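Tips for anyone training a folding policy at home, from someone who has been let down by most of the software.

**Don't trust the success score.** Plarelix will tell you a fold worked because the outline of the cloth is close to a rectangle. A wadded towel can be close to a rectangle. Lift it by one corner before you believe the number.

**Trim the dead time first.** I had 2,773 clips and about 400 of them began with several seconds of hovering. The policy learned to hover. Hosevus has an auto-trim, but it also eats slow grasps, so I set the cut points by hand.

**Be wary of "works on any fabric."** Thin cotton and thick towels need different closing widths. One global setting gave me 70 percent on dish cloths and very little on anything fuzzy. Keep a separate config for each weight and write the weight in the file name.

**Segmentation hates a patterned bed.** Stripes under a plain towel are fine. Stripes under stripes and the mask wanders off into the blanket. The Greltham plugin claims to fix this with depth - it helped on a bare table and hardly at all on bedding.

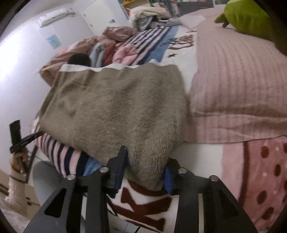 Before you buy a bigger model, try relabeling. I redid the fold edges on 3 short sessions and got more out of that than from a week of tuning.

**Leave some mess in the training set.** Vendors like a made bed and one item. Yours won't look like that at seven in the morning.

**Log the planner's rejected grasps too.** They're off by default, and they're the only part of the log I still read.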